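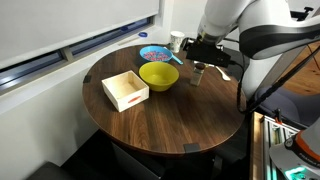 What's the best way to get sprinkles back into a little jar without half of them ending up on the floor?

Pour from a paper cup with the rim pinched into a spout, and stand the jar in a shallow tray while you do it. The tray catches the strays, the cup does the aiming. A spoon works too but takes ages.

More on that below, plus other bits about small stuff at the table. Written in a rush, April is a busy month for cakes here.

Decanting

Jar must be bone dry. Washed it this morning? Leave it till tonight, lid off, upside down on a rack. Any damp in the neck and the sprinkles stick, colour runs, you get a pink lump.

Narrow jars: pinch the cup hard, pour slow, tap the jar on the tray every so often so it all settles. Stop a finger's width short of the top. If you fill to the brim you can't shake anything out.

Shaker tops. Fine for sugar, fine for hundreds and thousands if the holes are big enough. Useless for strands. Take the insert out with the tip of a teaspoon, don't use a knife, I have the scar.

No cup? Fold a sheet of baking paper in half, open it, pour down the crease. Same thing really.

Which bowl

Shallow for dipping and for small hands. Deep for mixing. People do it the other way round and then wonder why the icing is up the wall.

Sprinkles go in the shallow one, thin layer, top up as you go. A thin layer means less to throw out when someone drops a wet biscuit in it. And someone will. Anything that's had icing dripped in it doesn't go back in the jar. Bin it or use it up that day.

Keep the deep one empty to start with, then it's there for whatever comes up. Peel, wrappers, the second batch of icing you didn't plan on.

Bowls in different colours are handy. One colour for dry, one for wet, say it once at the start and even the little ones get it. Ours are odd ones from various sets and they do the job better than the matching ones did.

Spoons

One per bowl and it stays with its bowl. Plus a spare on the table, clean, for tasting or for when one goes on the floor. Plastic's fine for dry stuff. Don't put the thin white ones in hot sugar, they bend and then they go a bit melty.

Long handle in a light bowl = bowl tips over. Rest the handle low over the side, or lay a folded cloth under the bowl.

The tray

Best thing in the cupboard. Any shallow open box will do so long as it sits flat. Mine's a Skornar one, wooden, bought for letters and never had a letter in it. Line it with baking paper if food's going straight on it. Bare wood holds on to grease and colouring, and red is the worst, it never really comes out.

To clean: brush out dry first, a pastry brush gets into the corners. Then a barely damp cloth. Stand it on its edge to dry so both sides get air. Don't soak it, dont put it in the dishwasher, thin panels warp and then it rocks.

Wood tables

Dark wood shows every grain of sugar, pale wood hides it till you lean on it. Either way sweep up dry before you wipe. Wet cloth on spilt sprinkles makes coloured streaks and you'll be there till teatime. If you've already done it, warm water, tiny drop of washing up liquid, wipe along the grain, dry straight after.

Under a slippy bowl use a bit of Gumovar matting cut to size. A damp cloth does the same but don't leave it on the wood.

Round table tip: heavy things towards the middle, light things near whoever's using them. Paper cups get knocked, so put a spoonful of dry rice in the bottom if one is standing about empty. Tip it out after, obviously.

Storing

Lid on tight, dark cupboard, away from the kettle. Light fades the colours quicker than you'd think. Write the date on masking tape and stick it on the base, not the side, looks neater and it doesnt rub off. I go through mine every 12 months or so and chuck anything clumped.

Roughly 4 tablespoons fills one of my small jars. Measure water into yours first if you're not sure, then see above re drying!!

Next time, getting candle wax off a cake board. Still testing that one.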